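3.2 The bed as a work surface

In 50 of the 70 homes the clean laundry never got to a table. It went on the bed. We had planned for tables (see the coding sheet, where "bed" was one line under "other") and had to redo the sheet in January. So this section is longer than 3.1, and the categories are rougher. Work surface here means any flat place where garments are spread, folded or left in piles, for more than the time it takes to set down a basket.

Why the bed. Size, first. A double bed takes a pair of jeans laid full length, with space left over for what is already folded. Height second, though people disagreed on this; some stand, some sit on the edge and complain about their back either way. Third, the bed has to be cleared by night. Several people gave this as the whole point. One respondent in Udine: "If I put it on the chair it lives on the chair." Asif Arain, who did the second round of coding, called this the deadline effect and we keep the term, though Virk uses "forced clearance" for much the same thing in her work on kitchen counters.

Bedspread stays on. This was close to universal and we did not expect it. Only 19 homes pulled it back or took it off before sorting, and most of those had pets. A patterned spread, like the one with red roses and green leaves in Figure 4, was said to be better than a plain one as lint does not show. Against that, small dark things and small printed things get lost on it. Socks mainly.
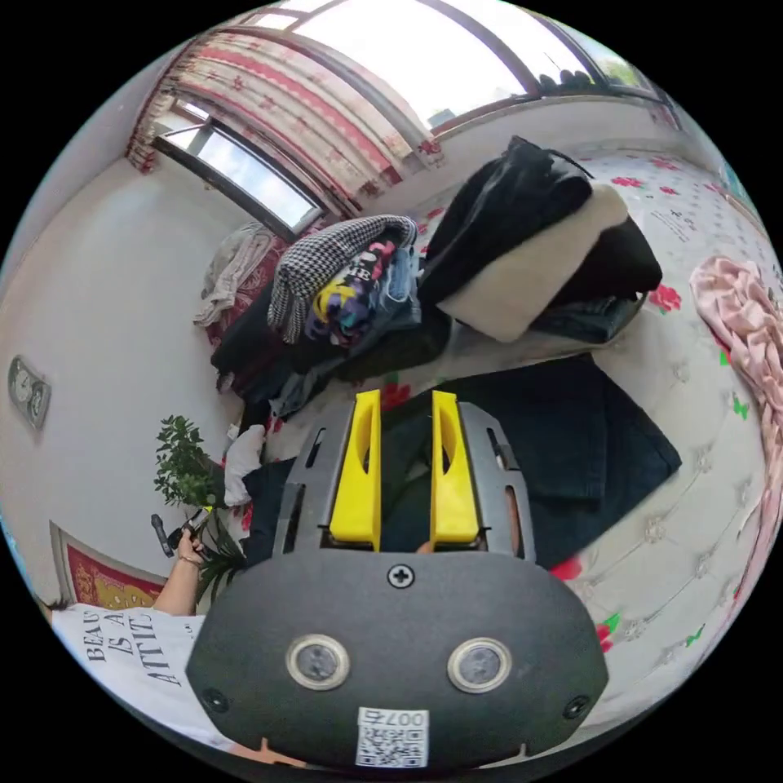 Sorting order. Three ways of working came up again and again. By person, by garment type, and what we call by weight, where the heavy pieces (jeans, jackets, fleece) are pulled out and dealt with before anything else. By weight is the one least discussed in the literature. Remby does not mention it at all. Its users were often not aware of doing it; they said they "just start with the big ones". On the coding sheet it shows up as one heavy piece out on the open part of the bed and everything else pushed back. Accessories such as scarves go on the pile last or travel with the jacket they are worn with.

Mixed piles. Outerwear and everyday clothes share a pile more than we assumed. A black jacket on top of a cream fleece with denim under it is a typical stack in our material, and so is a patterned scarf left over whatever is next to it. We first coded these as unsorted. Wrong, in many cases. When asked, people could say what a pile was: going back in the closet, going in the suitcase, going to a cousin. The pile has a meaning for its owner that the garments alone do not give. We recoded as "mixed, purpose stated" and "mixed, no purpose stated", see Table 3. Agreement between coders on this pair was the lowest of all and it should be read with that in mind.

Where piles go. Far side of the bed, near the wall or window, almost always. The near side is kept for spreading. As the session goes on the pile creeps forward and the free area shrinks, until the last few items are folded in the air, against the chest. Pillows are usually left where they are and end up as a kind of edge for the stack beside them.

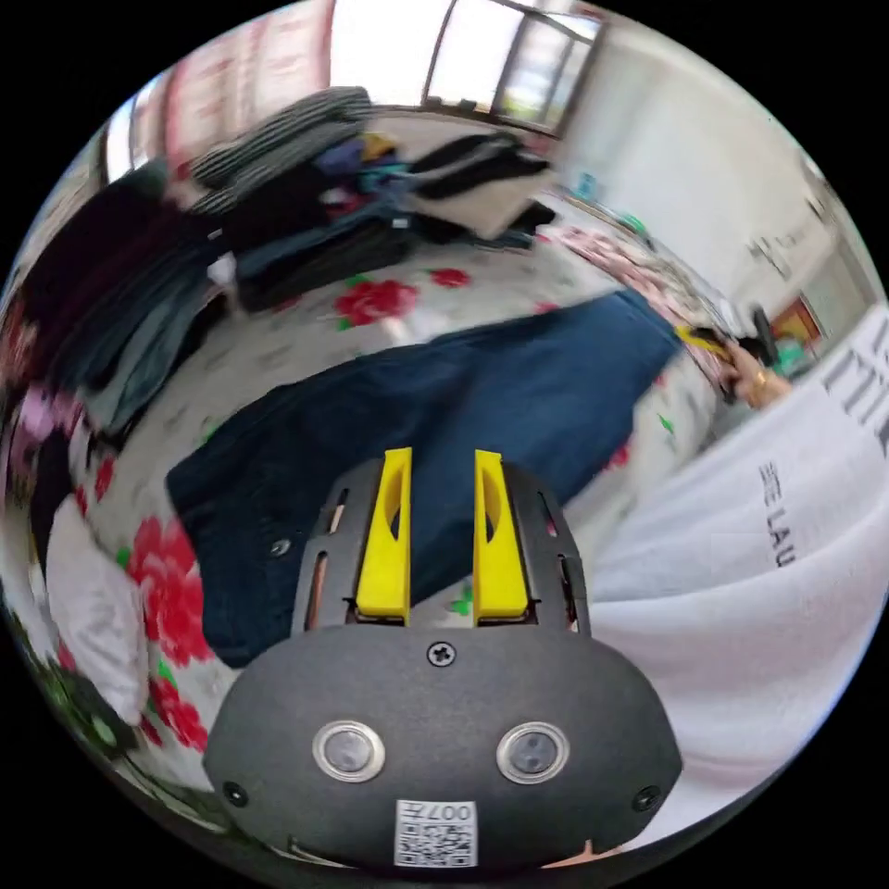

Long garments. Jeans and coats are the problem items. Laid straight across they need the whole width; laid on the diagonal they fit a half-full bed but then the person has to work from a corner. Diagonal placing was common once the pile had passed the middle of the matress. Dark garments on a light spread are easier to square up, legs matched and seams lined up, and people said so without being asked. Black on navy is the opposite, two respondents turned on the ceiling light in the middle of the day to tell them apart.

Two people at one bed. Not rare. Division was mostly by side, less often by task. Ullusik reports division by task for kitchens and we tought the same would hold here. It did not, or only weakly. With one person on each side every long garment crosses the line between them and has to be handed over, pulled, or just left where it is.

Of the 600 piles coded in all, those on beds were taller and less even than those on tables, and fewer were still standing at the follow-up visit. The second part follows from the deadline effect. The first we cannot explain well. A soft surface tilts, obviously, but people also seemed to care less how a bed pile looks, knowing it will be moved. Chairs and floors are treated in 3.3.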